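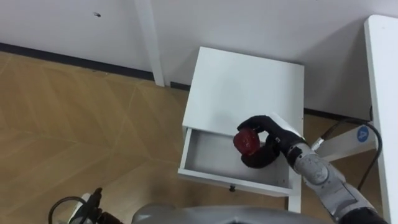 Gallora adds museum walking tour in Remalmont

1 Sep 2026 - Tour operator Gallora has opened bookings for a guided walk covering 2 museums in Remalmont, the De Smet Collection and the Bastach Print Rooms. The tour lasts 3 hours and is limited to 38 guests per departure. Admission to both sites is included - meals and hotel transfers are not.
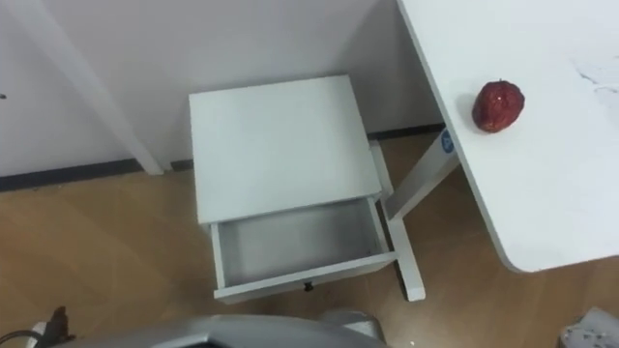

White nightstand with the drawer open.

The route was tested in August. At the Print Rooms, guests will have access to 221 etchings. Tickets are non-transferable.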